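Small steps from Kadri: getting your stretches in
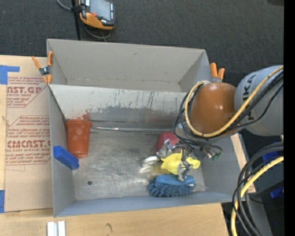

The grey metal bin, up on the table.

Hello all, and happy October! I had a lovely pile of emails after my last piece on walking, and most of you asked the same thing: should I stretch before I exercise or after? So I thought I'd have a go at it this time.

I used to hold long stretches before every run, because that's how we did it at school. These days I save those for the end and start with movement instead - leg swings, arm circles, a few slow squats, a brisk march up and down the hall (my neighbours at Flondlow must love me). I give it 9 minutes on a cold morning and a bit less when it's mild, and I set off feeling much looser for it.

Afterwards is when I slow right down. Calves, hips, chest, and the backs of the legs if I've been on the hills. I hold each one long enough to breathe properly and I stop if it pinches. A pull is fine, a sharp pain isn't, and if something has been sore for a while please go and see your GP or a physio before you try anything from me!

If you'd like company, the Thursday stretch class at the Osirley hall has two spaces left. Bring a mat if you've got one, and wear socks you don't mind being seen in. We finish in time for the 517 bus, so there's no need to rush off early like last time.

Next time I'll be writing about balance, which quite a few of you have asked for. Keep the questions coming.

Kadri Stankevičius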